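The Ginger Box Gallery: Packing Day at the Durance Road House

Posted 5/14/21
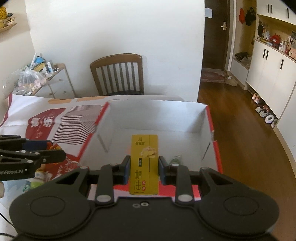 Warrick Treloar wrote in to say that I should always, always put the tall narrow cartons in first and the squashy stuff last, and that he learned it the hard way with a parcel to Diltham that arrived with every corner crushed. Point taken, Warrick! I used to do it the other way around, with the soft things at the bottom as a sort of cushion, and I've had my own share of sad corners.

Okay, so, hello! For anybody new, I've been sending boxes of bits and pieces to my sister and her kids since last November, when they moved out to Pomare and discovered that the one store there sells bread, bait and greeting cards. It started with tea. Then it was tea and soap, then somebody asked for hand cream, and now I have a packing table and opinions about tape. This page is my little gallery for the May box, with a line or two to go with it and then the notes people keep asking me for.

Yellow carton with the ginger root on it, in front of the big red-edged box. The two large characters on the front are 精油, "essential oil," and I love how they just sit there, nice and thin, with the two little red seals next to them. I'd keep this carton for the design alone (my sister says I keep everything for the design alone, and she has seen my closet).

The white sheet on the left with the dark red emblem is a piece of packaging too, and those curved stripes are so good. I'm forever flattening out printed sheets like that and using them as drawer liners.

Notes on the box itself

I like a box with a bit of wear. A ragged edge doesn't bother me as long as the bottom is sound, and I run two strips of tape along the seam underneath and one across. The flaps get folded out flat while I'm loading so they don't keep flopping back onto my hands. If a box has been around the block a few times, I'll put a sheet of card in the bottom as well.

Small packets go in early, down on the floor of the box, and get tucked up against whatever is standing. Leave them until the end and they slide down some gap and don't turn up until the box gets recycled. Ask me about the Suvov mints. I mailed those to Pomare, my sister broke down the box, and they spent 29 days in her garage inside a folded flap before my nephew found them. He ate them. He's fine!

Notes on oils

Anything with a bottle inside stays in its own carton, standing up, and I write THIS WAY UP on two sides of the outside (does anyone at the depot read it? I like to think so). I put the carton in a zip bag first if the trip is a long one. Check what your carrier says about oils before you seal everything up, too. The rules are different from one to the next, and I once had to unpack a whole box on the counter with a line of people behind me, which I don't recommend.

Ginger is my sister's favorite smell in the world. Our grandmother grated it into everything, including one birthday cake we still talk about. So there's usually something gingery in there, candy or tea or bath stuff, and the kids have started guessing what it'll be.

Notes on filling the gaps

Crumpled paper, socks, dish towels. I've given up on the foam peanuts, they get into the dog. Rolled-up kids' T-shirts are the best filler I know and they get worn afterward. Give the box a gentle shake before you tape the top, and if you can hear anything moving, add another sock.

The postage on the last one came to 216 in Diltham money, so I've told everyone no more jars of jam until the fall. We'll see how long that holds!

The June box is going to be books and seeds, mostly. If you have a good way of wrapping paperbacks so the covers don't curl, please leave me a note.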